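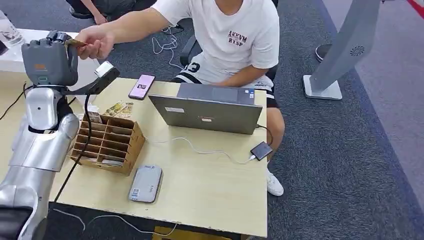

A small card held out to a robotic hand, with a card reader just below it.

Drerkberg reclassifies strong mouth rinses

The health directorate in Drerkberg has decided that mouth rinses above a set strength of antiseptic will be treated as medicines from October. Until now they have been sold as cosmetics, under the same rules as toothpaste and hand cream. The decision follows a consultation that ran from January to April and drew 3,421 written replies, most of them from pharmacies, dental practices and members of the public who use the products daily.

The directorate regulates only what is sold within its own region. Several of the manufacturers affected also supply neighbouring markets, where the same bottle will keep its cosmetic status for the time being. Wholesalers who hold stock for more than one market will need to keep the two apart on their records.

What the ruling covers

The threshold is set by the amount of active antiseptic in the finished product, measured after any dilution given on the label. A concentrate that must be mixed with water is therefore judged at the strength the user puts in the mouth. This point was disputed in the consultation. Plundent, which sells both ready-mixed and concentrated rinses, had argued that the strength in the bottle was the only figure that could be checked at the point of sale. The directorate accepted that checking would be harder but kept to the diluted figure, on the grounds that two products giving the same dose should fall under the same rules.

Rinses that contain only fluoride, flavouring or essential oils are outside the ruling. So are sprays intended for the throat, which already have their own category. Gels applied with a brush or fingertip were in the first draft and were taken out in the second; they will be looked at separately next year.

The directorate's list names 33 products that are above the threshold as currently made. Garnach, the best known of them in the region, is sold in three strengths. Only the strongest is on the list.
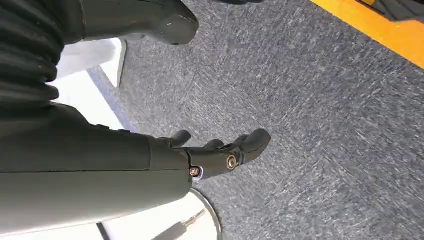 Duties on manufacturers

A manufacturer of a listed product has three options: apply for a medicine licence, reduce the strength so that the product falls below the threshold, or withdraw it. A licence application must include stability data, a summary of known side effects and a draft patient leaflet. Clinical trials will not be required where the active ingredient has been in general use at the same strength for ten years or more, but published evidence must be supplied in their place.

The fee for a single application is 2,000 euros. Each further strength or flavour of the same product is charged separately at half that rate. Smaller firms objected to the flavour charge during the consultation, and Fairclough, which makes own-label rinses for regional chains, asked for flavours to be grouped under one licence. The directorate refused. Its reasoning was that some flavourings alter how long the antiseptic stays stable in the bottle, so the data have to be assessed one by one.

Products with an application in progress on the start date may stay on sale until a decision is reached. The application number has to be printed on the outer packaging or on a sticker applied to it. A sticker placed over the batch number or expiry date is not acceptable.
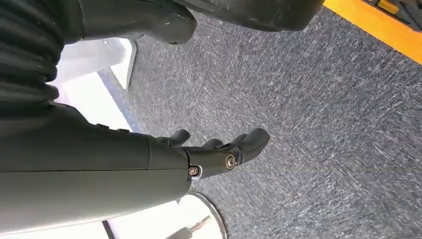 Reduced-strength versions must not carry the same trade name as the original unless the pack states clearly that the formula has changed. That statement has to remain for twelve months and must be on the front face, in type no smaller than the ingredients list.

Effects on pharmacies and other shops

Once licensed, listed rinses may be sold only in pharmacies. They do not need a prescription, and they can be kept on open shelves provided that a pharmacist is on the premises during opening hours. Supermarkets and chemists without a pharmacist must clear their stock before the start date. There is no sell-through period for these outlets, a change from the draft, which had allowed six weeks.

Pharmacies will need to record complaints of staining, altered taste and soreness in the same way as for other medicines. The form is unchanged, but a new product code has been added and older software may not recognise it. Where the code is rejected, the general code for oral preparations should be entered and the product name given in the free text box.
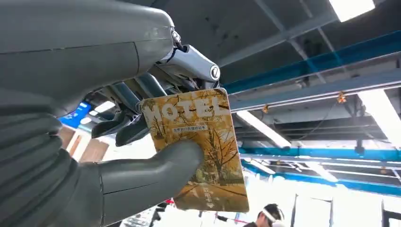
Staff training is left to each business. The directorate has said that a short written note would be enough for most counters, covering the maximum period of use, the advice to wait between brushing and rinsing, and when a customer should be referred to a dentist. It does not plan to issue a standard version.

Online sales follow the seller's location. A pharmacy registered in Drerkberg may post a listed rinse to a customer elsewhere, subject to the rules at the delivery address. Sellers outside the region that deliver into it are covered by existing import rules for medicines, and personal orders are limited to 3 bottles per parcel.

Dental practices

Practices that hand out rinse after an extraction or gum treatment may continue to do so. Supply in the surgery counts as part of treatment. Selling further bottles at reception counts as retail and will stop unless the practice has a dispensing agreement with a pharmacy. Existing agreements drawn up for fluoride tablets do not extend to rinses and will have to be amended in writing.

The full list, with the diluted strength calculated for each product, is open to corrections from manufacturers until the end of July. Requests must be accompanied by a laboratory certificate for the current formula.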